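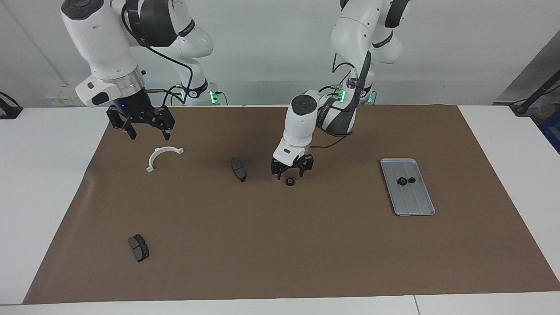
Page last updated: June

Small Parts, Kept in Order
How the Livance teaching workshop changed the way it handles brake components

The brake bench at Livance carries very little at any given moment. Two brake pads, a white arched clamp with a flat tab at each end, a small black round part with a hole through its center, and a silver metal tray are laid out on a brown mat, with a margin of white tabletop left showing along the front and at both sides. Visitors who expect the crowded surfaces of a commercial garage often remark on the difference.

The arrangement follows a bench practice adopted by the workshop 3 years ago, when its brake and suspension course was rewritten. Under the earlier system, trainees worked from a single deep bin in which pads, clips, brackets and fasteners from several vehicles were stored together. Sorting the bin took up much of the morning session, and parts from one assembly regularly found their way into another.

Florante Malabanan, who leads the course, proposed that each exercise begin with only the parts required for that stage. "A trainee who has five things on the bench will look at all five," he said. "With a full bin, they look for the one they want and push the rest aside."

The mat was the first purchase. The supplier, De Smet, cut it to leave a border of exposed table on the long front edge, and the workshop has kept to that size when replacing it. Work stays on the mat. The border is reserved for the job card and a pencil, and tools are returned to the wall rack between steps.

Trays came later. The model in use is a shallow rectangle with a raised rim, chosen after a trial of several types, including a divided plastic tray from Goten that was well liked but proved difficult to clean. Small hardware tends to collect in the corners of a divided tray, and brake dust collects with it. The plain metal tray can be wiped out in a single pass. Its rim is high enough to stop a nut or a spacer from rolling onto the floor, a matter on which the staff hold strong views.

Pads receive particular attention. The friction face of a brake pad is easily contaminated by grease, and the course requires that pads be handled by the edges or by the backing plate. They are also kept apart from one another on the mat. Stacking pads saves space, but it encourages trainees to treat a pair as interchangeable before they have checked the wear on each. The written procedure asks for every pad to be inspected separately, with the result entered on the job card before the next part is touched.

Clamps and brackets present a different difficulty. A curved clamp with mounting tabs may look the same from either side, and a first-year trainee will often set it down without noting which way it faced when it was removed. Instructors ask that curved parts be placed with the opening toward the front of the bench - a small convention, and one that graduates report carrying into their first jobs.

The round parts are the most frequently lost. Spacers, bushings and nuts account for most of the entries in the workshop's replacement ledger, which listed 29 missing items in the last year of the bin system. The following year's total was 8. Mr. Malabanan attributes the improvement chiefly to the rule that small parts go to the tray as soon as they have been identified.

The practice has its critics. Some instructors in the neighboring engine section regard it as slow, and they point out that a working garage will rarely allow a technician so much clear space. The brake section accepts the point in part. During the final weeks of the course, the number of parts on the bench is increased, and trainees are expected to keep the same order under less comfortable conditions.

A revised edition of the bench guide is in preparation with Sukent, which prints the workshop's course materials. It will include a fuller section on cleaning trays and mats, along with a shortened job card. The current card runs to 2 pages and has been the subject of complaint from staff and trainees alike.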